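**Thema: Milchige Frischhaltedosen, weg damit oder retten?**

**zuzanna_w**
Hallo zusammen, ich bin gerade mitten im Küchenumbau und habe den Dosenschrank komplett ausgeräumt. Ihr ahnt es: viel zu viele Dosen, viel zu wenige passende Deckel. Das Hauptproblem ist aber, dass die großen von Neseo inzwischen alle so milchig aussehen. Als ich sie gekauft habe, waren die glasklar, da bin ich mir ziemlich sicher (mein Freund behauptet, die waren immer schon so, aber der merkt auch nicht, wenn ich beim Friseur war). Jetzt frage ich mich, ob ich die noch für Essen nehmen kann oder ob das alles in den Keller zu den Schrauben wandert. Was macht ihr mit solchen Dosen?

LG Zuzanna

**Miłosz Laskowska**
Kommt drauf an, was du damit meinst. Es gibt Dosen, die ab Werk gefrostet sind, und es gibt Dosen, die durch die Spülmaschine stumpf werden. Fahr mal mit dem Fingernagel innen über den Boden. Fühlt er sich rau an, sind das feine Kratzer. Ist er glatt, kann es auch einfach Kalk sein, den kriegst du mit Essigwasser runter. Ich lasse meine über Nacht stehen und spüle morgens mit der Hand nach.

**backofenqueen**
Ich würde die wegwerfen, sorry. Ich hatte eine ganze Serie von Fanuneck, die haben nach zwei Jahren Tomatensoße nur noch nach Tomatensoße gerochen, egal was drin war. Seitdem Glas und fertig!

**keller_olli**
> Seitdem Glas und fertig!

Glas ist super, bis du 16 Stück davon im Oberschrank stehen hast und jedes Mal Angst um deine Zehen bekommst. Für Mehl, Nudeln, Plätzchen usw. ist Plastik völlig in Ordnung. Ich würde da nichts wegwerfen, was noch heil ist.

**backofenqueen**
Ja für Nudeln, meinetwegen. Aber sie hat nach Essen gefragt, da denke ich an Reste vom Gulasch.

**zuzanna_w**
Ui, so viele Antworten schon :) Also Fingernageltest gemacht: innen glatt. Gerochen habe ich auch, zwei sind eindeutig Currydosen, der Rest ist neutral. Essigwasser steht seit heute Mittag drin, ich berichte.

Noch was: Wie stapelt ihr die? Meine großen passen nur halb ineinander, weil der Rand so dick ist, und dann klemmen sie. Letztens habe ich zwei nur mit warmem Wasser außen und Eiswürfeln innen auseinandergekriegt.

**Miłosz Laskowska**
Küchenpapier dazwischen, einmal gefaltet. Klingt nach Oma, funktioniert aber. Die Deckel bei mir hochkant in einem alten Plattenständer von Głowacki, den hab ich für 6 Euro auf dem Flohmarkt in Bitberg mitgenommen.

**keller_olli**
Deckel immer AUF die Dose, dann weiß man, was zusammengehört. Braucht mehr Platz, klar. Dafür suche ich nie.

**backofenqueen**
Olli, du hast aber auch einen Keller mit Regalen bis unter die Decke. In meiner Küche könnte ich dann den Herd rausstellen.

**keller_olli**
Erwischt ;)

**tante_frieda44**
Darf ich mal grundsätzlich widersprechen? Küchenpapier zwischen allen Dosen ist doch auch nur wieder Müll. Ich stapel die versetzt, jede zweite um ein Stück gedreht, da klemmt nix. Geht natürlich nur bei eckigen mit runden Ecken, bei kreisrunden ist es wurscht.

**Miłosz Laskowska**
Das Papier liegt bei mir seit dem letzten Frühjahr drin, Frieda, das wechsle ich doch nicht täglich. Aber versetzt probiere ich mal aus.

**zuzanna_w**
So, Rückmeldung zum Essigwasser! Der weißliche Rand, den ich am Boden hatte, ist weg, die Dosen an sich sind aber immer noch milchig. Also hatte mein Freund wohl recht, ich habe es ihm noch nicht gesagt. Die beiden Currydosen kommen zum Bastelkram, die anderen dürfen bleiben. Für Suppe und Gulasch hole ich mir nach und nach Glas, da hat mich backofenqueen überzeugt. Versetzt stapeln klappt bei mir übrigens nur mit drei Stück, danach wird der Turm schief und die Schranktür geht nicht mehr zu.

Gemeint sind die großen mit dem dicken, umlaufenden Rand und den abgerundeten Ecken, leicht bläulich-weiß, man sieht den Inhalt nur verschwommen durch.

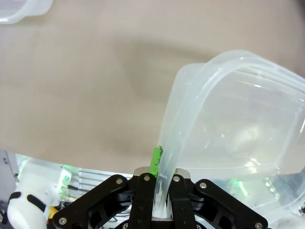
Deckel habe ich davon leider nur noch einen, und der ist an einer Ecke eingerissen. Falls also jemand von euch noch welche von den großen Neseo übrig hat, gerne melden, Porto zahle ich natürlich!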